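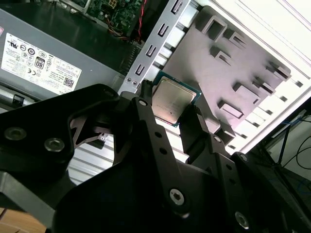
*Wrist view: a processor held between the two fingers, over the open case.*

## Visit report: Plestar disassembly cell, July

The Plestar group works on taking old desktop computers apart by robot, and the part of the project I went to see is the handling of processors. Man-sik Ryu runs the cell. Ha-neul Cheon wrote the policy that controls the arm and did most of the talking once we were at the bench.

The method is imitation learning with a correction stage. An operator first drives the arm by hand through the complete task, and those recordings train a base policy. The policy then runs on its own while the operator watches, and takes over when the grasp is going wrong. Only the seconds on either side of each takeover are kept for the second round of training. The set now stands at 1,138 demonstrations and 256 corrections. Cheon's claim is that the corrections matter far more than their number suggests, and the results she showed bear that out, at least for this part.

The difficulty is in the grip. A processor is thin, the lid is smooth metal, and the circuit board projects only slightly beyond it. Early versions of the policy tried to close squarely on two opposite edges and often pushed the chip round instead of holding it. The corrected policy has learned to accept a diagonal pinch, with one finger near a corner and the other on the far side. The chip may come up tilted. Ryu does not mind this, as the next station re-grips it anyway.

The wrist camera is the only camera the policy uses. An overhead view was dropped in the spring after tests in which the arm itself hid the target for most of the approach. The cost is that the gripper fills much of the picture, and the network has to work from what is left. Power supply labels, slotted rails and bright case walls all end up in the training data. Cheon varies the case and the lighting between sessions so that the policy does not tie the grasp to one background.

Figures, as given to me:

- Base policy: 39 per cent of trials ended with the chip placed in the tray.
- After corrections: 81 per cent, same cases, same lighting.
- Training: around 3,000 steps for the second stage, run overnight.

Two reservations. The trials used three case models, all of which also appear in the training set, so the second figure says little about unfamiliar machines. Releasing the socket lever is also still done by a person. Ryu was open about both – the lever is a separate piece of work, and the unseen cases are planned for the autumn.

I asked whether force sensing had been tried. It has, on a different arm, and the data have not been analysed. Cheon will send the trial log with the failures sorted by type, and I have asked for the lighting settings to go with it.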